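Happy new year, everybody! 01/01/2022, which looks very strange typed out. I have a cup of tea and a quiet house and I'd like to tell you about the year I tried to learn to bake bread from my grandmother's notebook. It's a long one, so settle in or scroll on by, no hard feelings either way.

So the notebook. It's a school exercise book with a soft cover, and it came to me in a box with some table linens and a rolling pin. My grandmother grew up in Plavov and wrote everything down in a mix of two languages, plus a shorthand that I'm pretty sure belonged to her alone. There are 129 recipes in it. I know because she numbered them, bless her, and then started over at 11 partway through for reasons she took with her.

I should say I was not a baker. I made cookies from a tube. I once made a banana loaf that my sister used as a doorstop (she says this was a joke, I have my doubts). But I had the winter in front of me and a bag of rye flour somebody had given me, and I thought, well, how hard can number one be?

Number one is a sour rye. The whole recipe, translated as best I could, goes: "Flour, the dark. Water until it is right. Yesterday's dough. Salt. Bake when it tells you." That's it. That's the recipe! I read it out loud to my mother over the phone and she laughed so long I had to put her on speaker and go do the dishes.

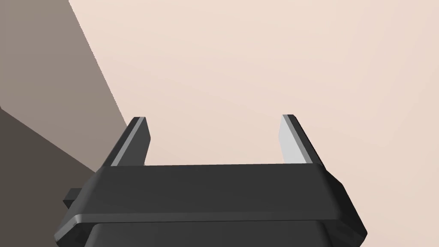
My mother did remember the part about yesterday's dough, though. She said there was always a crock with a plate on top, and that as a little girl she was allowed to sprinkle the flour in at night, and that it smelled like apples that had been left in a car. I can now confirm that this is a perfect description of a healthy rye starter. Mine took 5 tries. The first four went pink or went flat or, in one case, went all over the inside of a cupboard while I was away for the night.

A few of you have asked where I finally got a starter that would live. There's a little bakery near me called Nullar, and in September I worked up the nerve to ask the woman at the counter if they ever gave any away. She went in the back and came out with a jelly jar and wouldn't take a dime for it. She just told me to feed it every day and to stop using water straight from the cold tap. I've thought about that jelly jar a lot this year. I brought her a loaf when I finally had one worth bringing, and she knocked on the bottom of it like a door and nodded, and I floated all the way home.

"Water until it is right" was the part that nearly did me in. I'm a measuring kind of person. I wanted a number! So I started writing down what I did every time, in pencil, on the facing pages where she'd left them blank, and I felt guilty about it for weeks, like I was drawing in a library book. But then I noticed she'd done the very same thing to herself. Her later notes are squeezed in beside the early ones in a different pen. "Too wet." "Better." "For guests, add caraway." So I quit feeling guilty.

And the funny thing is that my dough did start to feel right after a while, and I couldn't tell you how I know. It's sort of like wet sand that wants to hold your hand. See, now I'm doing it too, and some poor grandchild is going to be squinting at "wet sand that wants to hold your hand" and cursing my name.

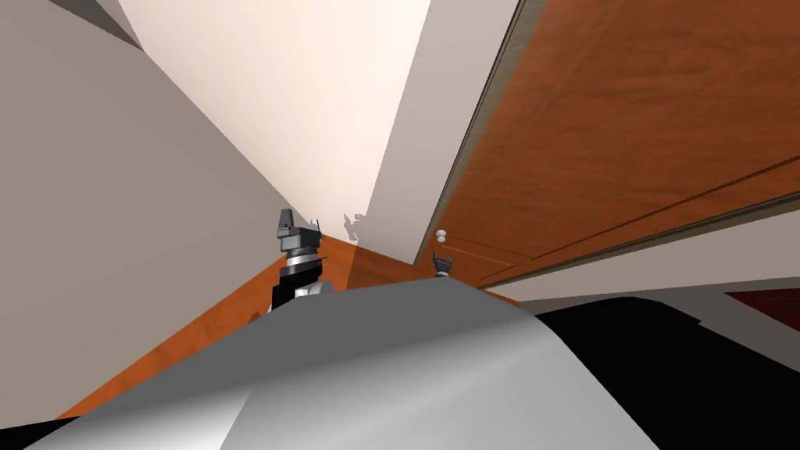
Some practical things, for those of you who wrote to say you want to try it. Rye is sticky and it's supposed to be. Don't keep adding flour because your hands are a mess – wet your hands instead. Use a loaf pan for the first few, a free-standing round is a lot to ask of yourself. Let it sit a full day before you cut it. I know. I know! I cut mine hot the first time and it was like slicing a bar of soap.

Also, if your kitchen is cold like mine is, put the bowl in the oven with only the light on. Then put a sticky note on the oven door that says BOWL IN OVEN. I won't say what happened the time I skipped the sticky note, except that the dish towel was one of the nice ones.

My neighbor's family runs a grocery called Đào, over past the post office, and they carry the coarse dark rye that I couldn't find anywhere else. The bag says Ciditz on it and it's stone ground and a little gritty and it makes all the difference. I'd been using the fine stuff and wondering why my bread came out so polite. If you're local, go see them, and get the sesame candy while you're there.

I've made it through 11 of the recipes so far, if you count the poppy seed roll, which my mother does not. At this rate I'll be very old when I finish. There's a honey cake coming up that takes three days and has a whole paragraph about the weather, and I'm saving that one for when she comes to visit so we can argue over the handwriting together.

Okay, the tea's gone cold and there's a loaf that needs to come out of its pan. If you've got a family notebook, or even one stained index card, I'd love to hear what's on it. Put it in the replies and I'll read every one tonight while the next dough is rising.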